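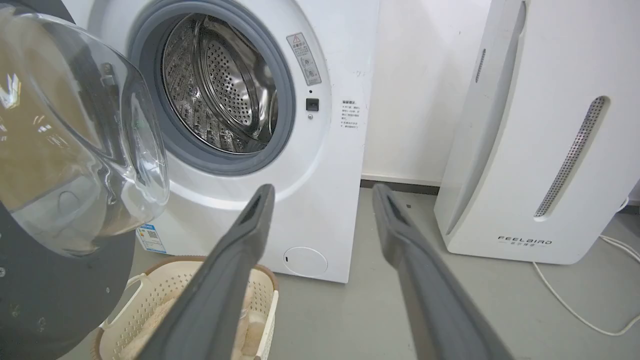

Towels come out of the wash smelling musty — what am I doing wrong?

Asked by Tsegereda Bogale in Laundry and Cleaning
Sep 13, 2026

I moved into a flat in Erngate last November and my bath towels have been a bit whiffy ever since. They smell fine when they're dry and folded, then the minute you use one after a shower there's that old dishcloth pong. Sheets and T-shirts are OK, it's only the towels (and the odd flannel).

I wash them at 40 with a liquid from the supermarket and a good glug of softener, then they go on an airer in the spare room, which is on the cold side of the building. I've had the towels for years and they weren't cheap, so I'd rather not bin them. My mum says vinegar, my neighbour says boil them in a pan. Is either of those worth doing, or should I just give in and buy new ones? 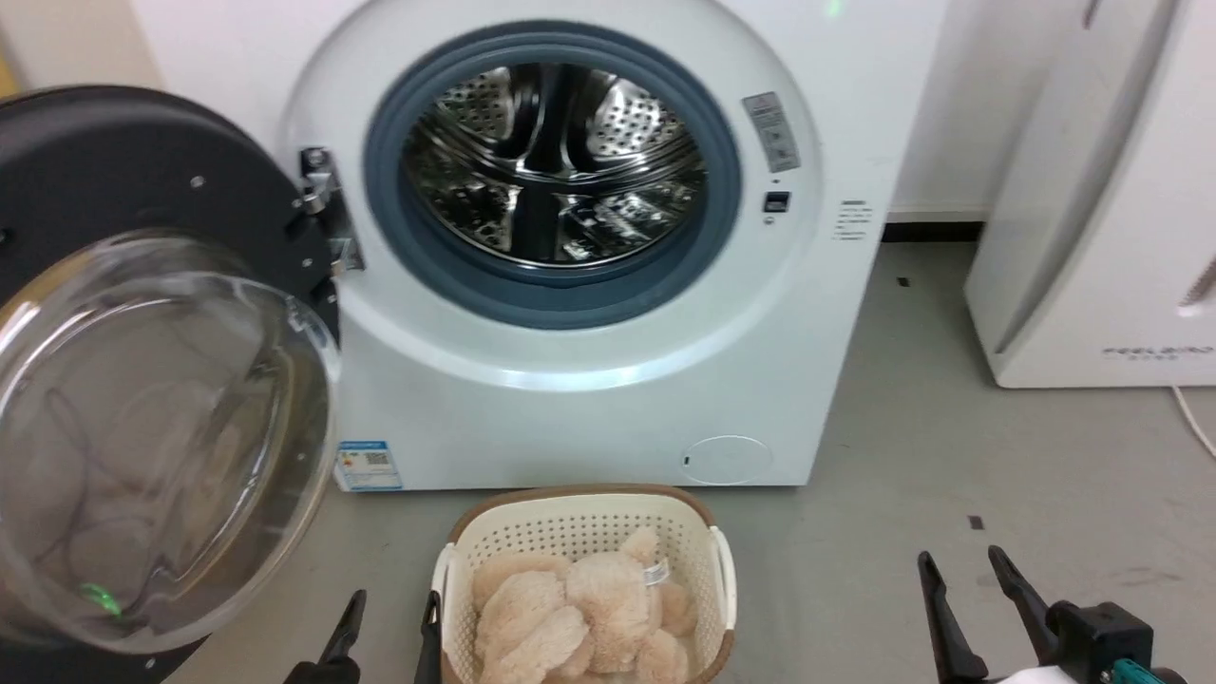 3 REPLIES

Robel Woldemariam
Regular member, Jallbridge

Don't buy new ones yet! I had exactly this and it was mostly the softener. It leaves a coating on the loops, the towel stops soaking up water properly and all the old soap and skin grease stays put underneath. Mine had got so bad that water sat on top in beads.

What I did, over one weekend:

1. Washed them at 60 with powder, no softener at all. Half a load, so they had room to move about. Check your labels first, as some coloured ones won't like it.

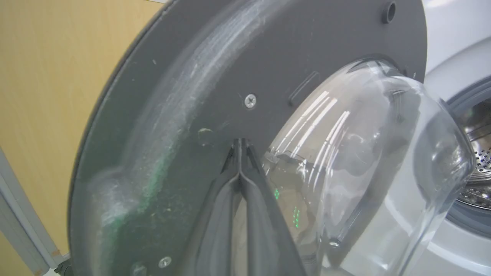
2. Washed them again straight after at 60 with oxygen bleach powder and no detergent. I used the Dultier one, but any of them will do. Not chlorine bleach, unless you fancy orange patches on your navy towels like my sister has.

3. Ran an extra rinse, gave each one a really hard shake and dried them outside in the wind.

They felt a bit rough for the first couple of uses and then went lovely. I haven't bought softener since. I'd also leave the door and the drawer open between washes, and wipe round the rubber seal with an old cloth now and again.

Mikkel Bundgaard

vinegar. works every time. dont overthink it

Gebremedhin Hadgu
Helpful member, 89 thanks

I agree with Robel about the softener, but I think your spare room is doing half the damage. A thick towel on an airer in a cold room can take two days to dry, and it'll go sour long before that. Put the airer in the warmest room you've got, hang each towel over two rails with a gap in the middle, and point a fan at it if you have one. I got a little Fikre dehumidifier second-hand and wouldn't be without it now — the bathroom mirror even clears faster.

Do try a hot empty wash as well, the hottest your machine goes, with a scoop of the same oxygen bleach. If you only ever wash at 40 or below you get a sort of slime building up where you can't reach it. And clean the filter if yours has one you can get at. Put a baking tray and an old towel down first, there's always more water than you expect.

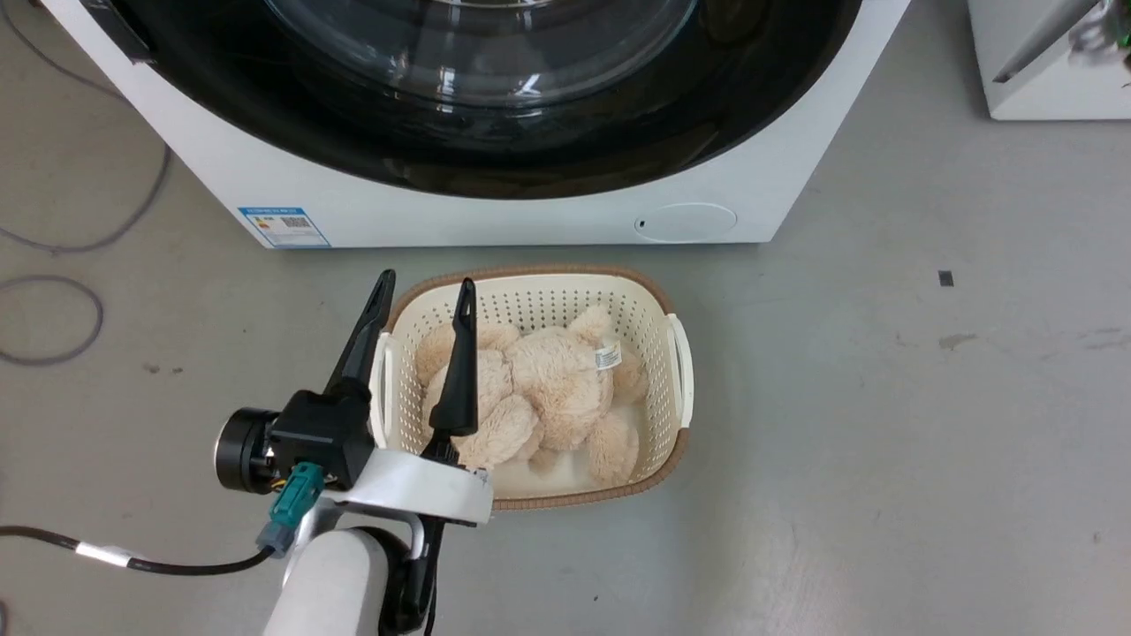 Front loader with the door shut

Skip the pan on the hob. My gran did it with tea towels, but a bath towel is a ridiculous weight when it's full of boiling water and you only need to slip once.

Tsegereda, let us know how you get on with the 60 wash. If they still smell after two goes, try soaking them overnight in the bath before the next one.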